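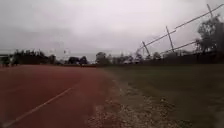 The track in October.

Up at 6 and finished the Itsuki Shibata profile before breakfast. He is the younger son from the cooking show, the one who used to sit on the counter and steal the peas. Now he has a part in a Noveveo series and everybody wants to know how tall he is and who his mother is married to. I had 565 words when I stopped. The page wants 349, so most of the childhood part went, including the boarding school, which I could only find in one old interview anyway.

His birthday is still a mess. Two sites give different years and each one links to the other. I left it as "in his early twenties" and put a note in for the desk.

Lunch was soup. Setareh called while I was eating and asked if I would take the Van der Merwe twins next. I said yes and then spent an hour finding out that there is almost nothing to say about them. They are 15. Their father was in two films and a long divorce. One plays the cello, or did. I don't much like writing up kids who haven't done anything yet, and I told her that when I sent the outline.

She wrote back that the parents' publicist had asked for the page, so they can't mind it too much. That may be so. The twins weren't asked, as far as I know.
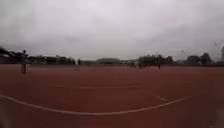
Érica thinks I should write the piece and leave out the school and the town, and anything about what the girls look like. She said people only come to those pages to find out who the father is, and I could give them that in two paragraphs and stop. I said the page would be too short. She said then let it be short.

So I tried it her way after supper. It came to a little over a screen, with the cello in and the divorce down to one line. Sent it off at 9:40. Still owe Veikko the corrections on the talk show piece - he has the host's first wife and second wife the wrong way around - and the invoice to Tradbridge has to go out before the end of the month.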